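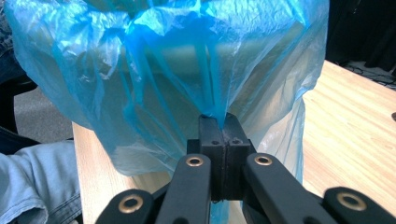

What decides who finishes higher when two soccer teams end the season on the same number of points?

The league's own tiebreaker rules decide it. Most leagues look first at either goal difference over the whole season or the results between the tied teams, and they move down a written list until something separates them.

Contents > Part Two: Competitions > Chapter 11: Reading a League Table

Chapter 11
Level on Points

I learned about tiebreakers the hard way, on a wet touchline in November, with a table I'd copied out by hand and got wrong. I had Radport in second place and Plevwood in third. I told everybody within earshot that Radport only needed a draw. They got their draw, I started clapping, and the Plevwood fans across the field started singing. Same points, yes, and Radport had the better goal difference. But that league used head-to-head first, and Plevwood had won both meetings. I folded my piece of paper up very small and went to look for my car.

So this chapter is the one I wish I'd had in my coat pocket that afternoon. In the last chapter we built a fixture list for a league of 16 teams and filled in the first few weekends. Now we're going to take the finished results and turn them into a table, which sounds like the dull part (I promise it's my favorite part).

Let's start with points. You get 3 for a win, one for a draw and nothing for a loss. It used to be two for a win nearly everywhere, and if you look up tables from before the change you'll need to keep that in mind. A team that drew a lot looks much better under the old system. We'll rework an old table both ways in the exercises, and some of the places do swap.

Once the points are added up, you'll almost always find teams tied somewhere. In the middle of the table it may not matter much. At the top or the bottom it matters a great deal, and people will read the rulebook more closely than they have all year!

Goal difference

Take the goals a team scored and subtract the goals it let in. If Chamoun scored 40 and conceded 31, their goal difference is plus nine. It's quick, it uses every game, and anyone can check it. The complaint you'll hear is that it rewards running up the score against weak teams. A side that wins one game by eight has bought itself a nice cushion, and a rival who played the same opponent on a frozen field in a gale may feel hard done by.

There's an older cousin called goal average, where you divide instead of subtracting. Try it with a calculator and you'll see why it fell out of favor. It tends to favor teams that concede very little, and supporters couldn't work it out in their heads on the way home.

Head-to-head

Here you throw out everything except the games between the tied teams. With two teams it's easy. With three you make a little table of its own, and this is where students start chewing their pencils, so let me do one slowly.

Say Radport, Plevwood and Chamoun all finish level, and they each played each other once. Radport beat Plevwood 1-0. Plevwood beat Chamoun 3-0. Chamoun beat Radport 2-1. Everybody has one win and one loss, so the little table is level on points too. Now look at goal difference inside the little table only. Plevwood are plus two, Radport are zero and Chamoun are minus two. Plevwood go on top, whatever happened in the rest of the season.

Some rulebooks tell you to start the process over once one team has been pulled out of the group. Others tell you to carry on down the list. Read that sentence in your own league's rules twice. I've seen the two methods give different answers, and both sides were sure they were right.

Further down the list

After those two you'll meet goals scored, number of wins, away goals, and sometimes cards, where the team with the better disciplinary record goes ahead. At the very bottom there may be a playoff game or a drawing of lots. The Pullel playoff drew a crowd of 3163, far more than either club usually got, so I can see why a league might prefer a game to a coin.

Before you go on, get hold of the rules for a league you follow and find the tiebreaker section. It's often tucked away near the back, after the part about postponed games. Write the steps in order on one side of an index card. We'll use that card in section two, where I give you a full set of results and no table at all.

Reader comments

Guest: Used this with my under-14s parents' group. The three-team example finally made it click. Could you add one where they play home and away?

Guest: Our league goes to wins before goal difference and I never noticed until I did the index card. We'd have finished a place lower the other way round.

Guest: Is there an answer key for the old two-point table? I get a swap at fourth and fifth but nowhere else.

Contact us | Copyright 30 September 2014, all rights reserved | Back to top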